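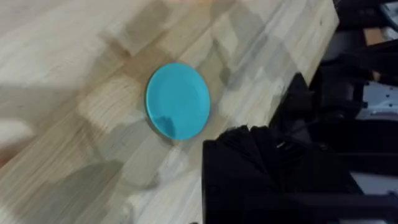 Chapter 4
Who Does the Dishes? Automation and the Job Next to It

I spent my first four years of work in a commercial kitchen in Hamilton, mostly at the wet end of it, so when my publisher asked for a chapter on automation I knew exactly where I wanted to start. Forget car plants for a minute. I want to talk about plates.

Plates are a wonderful problem! They're thin, they lie flat, and you and I pick them up by sliding a fingertip under the rim without giving it a thought. Try it with a pair of barbecue tongs and you'll see what an engineer is up against. Do you pinch the edge, or nudge the plate to the side of the table first? And once you've got it, which way up does it go in the rack?

Javiera Leiva has been at this for a good while at Jusby, a catering supplier with 50 people on the payroll, and when I visited on a Wednesday she let me hang around the bench all morning with a coffee. (Two coffees. It was February.) I'd come to look at the machinery, and I ended up with a notebook full of stuff about the staff.

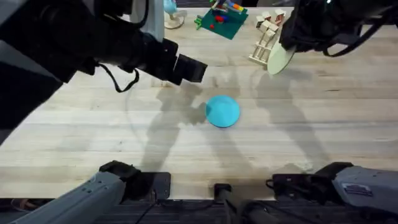 Take Faraji Muli. He'd been on the sorting line for 12 years when the project, which they call Plenerik, got going, and he figured his job was toast. What he does these days is harder to name. He decides which plates the arms should practise on, where they ought to start on the table, and when a grip is good enough to count. His hands are less sore, he told me, but he goes home more tired, and he misses the yakking on the line. He also got a new title and, for the first five months, the same old pay. We'll come back to that, you bet we will.

His supervisor, Gisela Gallardo, had a different gripe. She used to be able to glance down the line and tell who was having a rough day. With two arms and one person at a bench, she has to go and ask, and she's the first to admit she doesn't always get around to it.

So you can see the shape of the thing. The task moves over to the machine, or part of it does, and the job left behind gets rearranged around the gap. Economists call this task displacement, and we'll get to their version in Section 4.2. In Section 4.1 I'd like you to stick with the kitchen a while longer and work out what Faraji's old job was made of, task by task, before anybody bought a robot.

Before you read on, grab a pen and write down everything you did in the first hour of your last shift, any job at all, including the bits that weren't in the job description. Keep the list handy, you'll be marking it up in colour by the end of the chapter.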